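Two Beakers and a Rod: The Case for Plain Glass on a Colored Cloth

1/16/26

Most arguments about equipment for introductory wet work are arguments about balances and meters. Glassware gets ordered from last year's list. I have written that list for the teaching workshop at Gallardo for long enough to have made most of the available mistakes, and my position has settled. 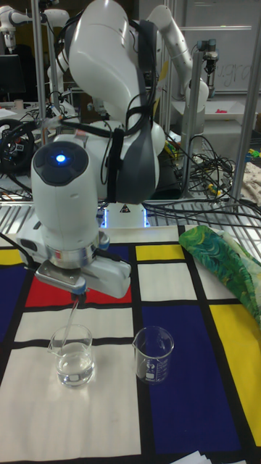 A beginner's bench should hold two glass beakers of the same nominal size, one glass stirring rod, and a cloth with strong color and hard lines on it. Everything else can be fetched when the procedure calls for it. I will take the items in order of how much disagreement they cause, starting with the least.

The beaker is a container. Its graduations are printed for convenience, and on ordinary ware the usual tolerance is five percent of the stated volume. On a 600 mL beaker that is 30 mL either way, enough to ruin any preparation in which the volume matters. People who have been told this still fill to the line and write the line down as a measurement. I have seen it in notebooks kept by students with two years of chemistry behind them.

The common remedy is to buy beakers without marks. I think this is wrong. The marks are useful for deciding whether a vessel is large enough, for noticing that half the solvent has gone since the last look, and for teaching what a tolerance is. A student who reads the level on the beaker, then pours the same water into a graduated cylinder and reads it again, has learned something that a lecture does not deliver. Remove the marks and the exercise goes with them.

The second beaker is where the purchasing office begins to object. For a section of 40 students working alone, two beakers each means 80 beakers, plus spares. The invoice for the last full replacement came to $3,545, and a good part of that was the second vessel. Josefina Villalba, who approves these orders, asked me in June whether the students could share. They could. I would still spend the money.

An empty beaker next to a full one changes what a person can do without leaving the bench. Contents can be transferred and the residue in the first vessel inspected. A portion can be set aside as a reference before anything is added. If a mistake is made in one, the other is already there, clean, and the student does not walk across the room carrying something of uncertain composition. In sections where the second beaker was shared between neighbors, the usual behavior was to go without it, and procedures that called for a transfer were done in one vessel with the intermediate step skipped. The notebooks did not record the skipping.

The two should be the same size. Catalog sets tend to nest, and nesting is a property of storage. When a student compares water levels in two vessels of different diameter, the comparison requires arithmetic. With equal diameters it requires only looking. Kendel and Plistus both sell open stock, and neither requires the nested set. Plistus charges more per piece and packs better.

Each beaker also needs a patch that can be written on. A pencil mark on a frosted or printed label area survives most of what an introductory course will throw at it. Tape falls off, and tape left on for a term leaves adhesive that takes longer to remove than anything the beaker ever held. Two identical beakers of clear liquid with no writing on them are a hazard in any room, and I would sooner cut the order than buy ware with no place for a label.

The rod is the cheapest item and the one most often replaced with something worse. Plastic stirrers came in several years ago on the grounds that glass rods roll off benches and break. Both statements are correct. Our count of broken rods is not trivial, and the sweeping up is tedious. The plastic ones bend, though, and a bending stirrer hides what the liquid is doing. A thick solution pushes back on glass in a way the fingers can read. Plastic also scratches, and a scratched stirrer carries color from one job into the next.

There is a further use that has dropped out of many handouts. A glass rod held against the spout guides a pour. Liquid runs down the rod and into the receiving vessel instead of creeping back under the lip and down the outside of the beaker. The technique takes a few minutes to teach. A student who has it will lose less material over a term than one who has been given a better spout. It does require that the spout be pointed somewhere sensible before the pour begins, and it requires a rod longer than the beaker is tall. Some bundled rods fail that second test. Measure before ordering.

On stirring itself I have one rule, which is that the rod should not strike the wall. The ringing noise heard in a beginners' section is the sound of small scratches being made, and scratched beakers are the ones that fail on the hot plate. Hold the rod above its middle, at a slant, and move the tip in the liquid with clearance on all sides. Fire-polished ends help. Rods cut in-house and left square should be polished or thrown out.

Now the cloth, on which I am regularly told that I am being decorative.

The orthodox surface for teaching work is white. The reasoning is that white shows spills and gives a neutral ground for judging color. It does show colored spills. It is poor at showing water, and most of what is spilled in an introductory course is water or looks like it. It is also poor at showing the glass. A clear rod laid down on a white bench under overhead lighting is very nearly absent, and rods that cannot be seen get leaned on.

A printed cloth in large blocks, black lines with white, red, yellow, and blue between them, deals with several of these problems at once. Glass is visible chiefly by what it distorts. A straight black line passing behind a beaker bends at the edge of the glass and bends differently where there is water, so an occupied beaker and an empty one can be told apart from across the room. A dark blue panel shows up a pale edge or a printed white scale that a white surface would swallow. And where a neutral ground is needed, the white blocks are still there. Move the beaker onto one and judge the color against that.

The lines also serve as addresses. "Keep the stock on white and the waste on blue" is an instruction a student can follow and an instructor can check without bending down. I had tried marking zones with tape on white benches for years, with the results one gets from tape.

Mayu Kawaguchi, who teaches the parallel section, holds that saturated colors bias the eye and that a student who has been looking at red will misjudge a faint pink. She is right about the effect. My answer is that color judgments ought to be made against a card in any case, and that a white bench encourages people to believe they have a controlled background when they have a scratched countertop of unknown reflectance. We have not settled this and her section still uses white.

The objection I take more seriously concerns the fabric. Cloth wicks. A spill on a hard surface stays put in a puddle, and a spill on cloth travels under the glassware and is then picked up on the base of the beaker. Cloth must not be used with strong acid or base, with anything flammable, or anywhere near a flame. A fold under a beaker is a tipping risk, so the cloth has to be pulled flat and fixed at the edges before any glass goes on it. For water, salt solutions, sugar, and food dye, which account for the first several weeks of our course, these conditions are easy to meet. After that the cloths come off and the benches go back to trays.

Totstead quoted us $1,375 for colored silicone mats cut to bench size, which would remove the wicking problem. The sample lay flat and cleaned well. Its pattern was small gray squares, too fine to be distorted visibly by a beaker, and the squares were too alike to be given names. I sent it back with a drawing of larger blocks and heavier lines. If they can print it, the cloths can be retired, and the spring order would then be for mats, rods of adequate length, and the full count of second beakers.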